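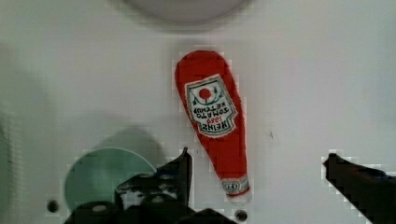 Forar Presow hand-teaching kit, reviewed
By Amarachi Ekpo
2018-05-04

The Presow is a leader handle, a wrist camera and a recording package sold together for showing pick-and-place tasks to a small arm. The operator moves the handle, the arm follows, and joint positions are saved alongside the camera video. I used it for five weeks on a bench arm at Ekulwood. Adesuwa Ugwu drove about a third of the sessions.

Setup
Mounting the handle and camera took one morning. Calibration is a guided routine and has to be repeated whenever the camera bracket is loosened. The manual skips the bracket torque. I tightened by feel and lost one afternoon of recordings to slow drift.

Recording
We logged 1,079 demonstrations and kept 600 for training. Most of the rejects were hesitations of the operator's own: hovering, regrasping, closing early. The trim tool removes dead time at either end but cannot cut from the middle, so a good grasp after a long pause goes in the bin.

Soft objects were the useful test. A plush ketchup bottle was harder to teach than any rigid part we tried. The fabric gives under the fingers, the handle has no force feedback, and the operator has to judge grip from the video alone. Approaching with the fingers wide on both sides of the neck gave the most consistent demonstrations. Ugwu preferred the wider end and had more rejects.

Camera
The wrist view is adequate for alignment. Compression is heavy and shows as blocks along strong edges, red fabric especially. There is a bitrate setting, but raising it past the default dropped video on our machine.

Handle
Good bearings, no noticeable play. The trigger spring is too stiff for long sessions. Fashola sells a softer one that fits without modification.

Software
Export is plain and documented. Playback on the arm works at half or full speed only. Session 263 would not open after a power cut and support could not recover it. A fix is promised for June.

Verdict
Recommended for rigid parts. For soft goods, budget extra recording time and buy the spring.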